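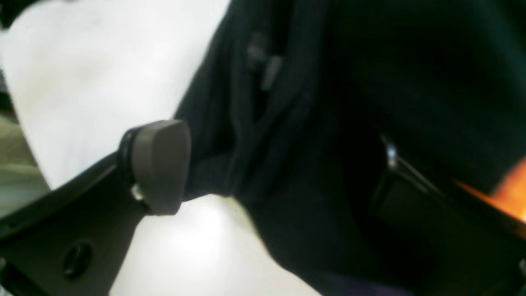
I'm making covers for a built-in bench and I can't decide whether to wash the fabric before I cut it. The bench runs along the kitchen wall and is 197 cm long, with a seat and a separate back. The plan is gray denim for the main panels and black piping along the edges. For the gray I want something muted and on the warm side, close to the rounded pad against the black in the photo, since a bluish gray looks bad with our floor. The fabric I settled on is a heavy cotton denim from Skutotex, no stretch, sold by Iltent. It cost me 893 kroner for the length I need plus a little extra.

The label on the bolt says wash at 40 and nothing about shrinkage. I asked in the store and got two different answers from two people. One said all denim has to be washed first. The other said never wash upholstery weight, it takes the finish off and it will always look limp after that.

My questions:

- Do I wash it first or not?
- If yes, how hot, and do I use the dryer?
- Does the piping need the same treatment? It's a ready-made cotton piping with a cord inside.

The covers will have zippers and I do intend to wash them. We have kids and they eat on this bench. A local upholsterer quoted me 3,930 kroner to do the whole thing, which is fair, but I'd like to do it myself if I can avoid wrecking the fabric.

Posted by Margit Ljungberg, 05/10/2021
Tags: sewing, denim, cushions, shrinkage

---

**Answer from Märta Skjelbred** (accepted)

Wash it first. You've said the covers will be washed, and that settles it for me. If they were going to be tacked down and vacuumed for ten years I'd say leave it alone.

Cotton denim shrinks mostly in the length, the direction the selvage runs. Some of it barely moves and some of it moves a lot, and you can't tell by feeling it. On a bench as long as yours even a small percentage is enough to make the zipper impossible to close. I made window seat covers for a house in Midtbø and skipped the prewash on the back panels to save an evening. After the first wash they had to be sat on to get the zipper shut. I ended up adding a strip at one end and it shows.

What I do now:

1. Cut a test square, 20 by 20 cm, from the end of the piece. Mark which way the selvage runs with a stitch or a pen.
2. Wash and dry it exactly the way you'll treat the finished covers. Same temperature, same dryer if you use one.
3. Press it and measure both ways. Write it down.
4. Zigzag or serge the cut ends of the main piece, or you'll pull a bird's nest of threads out of the machine.
5. Wash the whole piece at 40, on its own, without softener. Shake it out while it's damp.
6. Do it a second time. A lot of denim gives up a bit more in the second wash.

Dryer: if you ever plan to tumble the covers, tumble the fabric now. If you're going to hang them, hang it now. Whatever you choose, stick with it afterward.

The limp part is half true. Heavy denim is often sized with starch and it does soften after a wash. Pressing it with steam while it's still damp brings back some of the body, and over foam you won't see the difference anyway. It's also easier to get around corners with the piping once it has softened.

When you store it between washing and cutting, fold it flat in one long strip, lengthwise, with as few cross folds as you can. Hard cross creases in heavy denim can leave a pale line where the color rubs off. A roll on a cardboard tube is better if you have somewhere to put it.
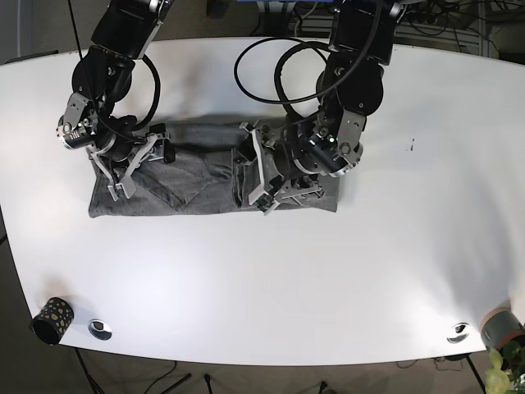 Sixten Holmgren asked under an earlier version of this answer if a steam iron could replace the washing altogether. It can for wool. With cotton denim I wouldn't trust it. Steam relaxes the surface and gets you part of the way, then the first real wash takes the rest. If you can't fit the whole piece in your machine, take it to a laundromat with a big drum. Stuffing it into a small one gives you creases that are very hard to press out.

Piping: wash that too. The cord inside is the thing that usually shrinks, and when it does the whole seam puckers. Put it in a mesh bag or a tied pillowcase so it doesn't knot itself. Black piping next to gray fabric is also a bleeding risk, so wash it separately the first time and rub it with a damp white cloth when it comes out. If the cloth picks up color, wash it again.

One more thing on the gray. Check the color after washing, in the kitchen, in daylight. Some grays shift slightly when the finish comes off - usually lighter. Do it with the test square before you commit the rest.

---

**Answer from Brahim Lamrani**

Mostly agree with the above. I'd be lazier though. Buy extra, cut everything 3 percent long, wash cold forever. Works fine on my covers.

I do have something to add about cutting. Denim has a twill line and it can twist, so lay the piece out on a big flat table after washing and check that the ends are still square to the selvage before you mark anything.
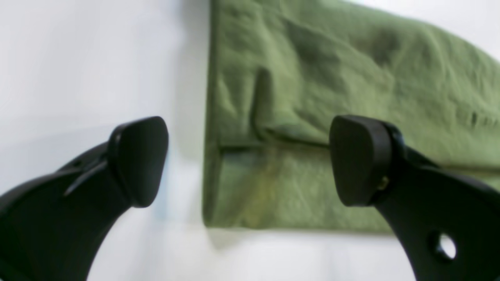 If they aren't, pull the piece on the diagonal from the short corners, with someone on the other end, then press it and check again. Cut all panels facing the same way. With gray it's easy to flip one by accident and you won't notice until they're side by side on the bench, and then you'll notice every day.

Needle size 100 or a jeans needle. Go slowly over the places where the piping crosses a seam. Put the zipper along the back bottom edge where it's out of the way, and make it longer than you think you need.

---

**Answer from Ingegerd Bakke**

I never prewash anything and have had no problems. But I don't have kids.

---

**Comments**

**Margit Ljungberg:** Thanks, all of you. I did the test square at 40 and hung it up. It lost 8 mm in the length and 2 mm across. So on the full bench that would have been several centimeters. The whole piece is going in tonight. The color still looks right to me.

**Märta Skjelbred:** That's on the high side. Definitely do the second wash. And measure your foam again before you cut, new foam is often a bit bigger than what it was sold as.

**Sixten Holmgren:** Did Iltent cut it generously? I got a piece from their Vundholm store in April and it was short on one side. Straighten the end before you count on having the full length.

**Margit Ljungberg:** Mine was crooked too, but there's enough. I'll cut the seat panels first and the back from what's left.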